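Countertop Clearance and Cord Storage in Shared Kitchens
Project report, spring term
Group members: Blažena Mikuš, Vlastimil Matoušek, Efa Parri
Supervisor: Ludmila Tóth

1. Purpose

The project measured how much counter space in a shared student kitchen is taken up by small items that have no fixed place: plugs, chargers, lids, cups and packaging. The site was the second-floor kitchen of the Doležal residence. Appliances were left where the residents keep them.

2. Method

The counter was divided into a grid with masking tape, and each grid square was logged as clear or occupied at set times over 17 days. Total usable area was measured with a steel tape. Items under 3 inches across were logged separately as "small" – these were the main interest. Residents were told about the study but were not asked to change their habits.

The log sheets were entered into a spreadsheet by Parri and checked by Mikuš. Squares hidden behind a large object were marked "not visible" and left out of the totals.

3. Results

The final data set holds 3,783 square readings. Of these, 345 were occupied by small items only. Most of them fell along the back of the counter, near the wall, where cords tend to be pushed out of the way. The front squares were clear more often, but they also changed state more often between readings.

Cords were hard to classify. A plug fills one square, while its cable may cross several. We logged every square the cable touched, which probably raises the figure for cords compared with cups and lids.
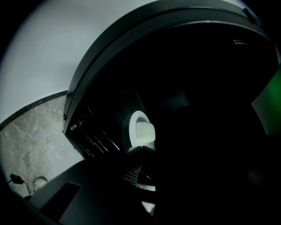 Figure 1. Black plug and thin cable at the marble-patterned surface, with a large black housing alongside.

4. Limits and further work

Only one kitchen was studied. The "not visible" rule also removes the squares closest to large objects, so small items there are undercounted. A repeat in June should use smaller squares and record cable length – a cord clip test at the back edge could be run at the same time.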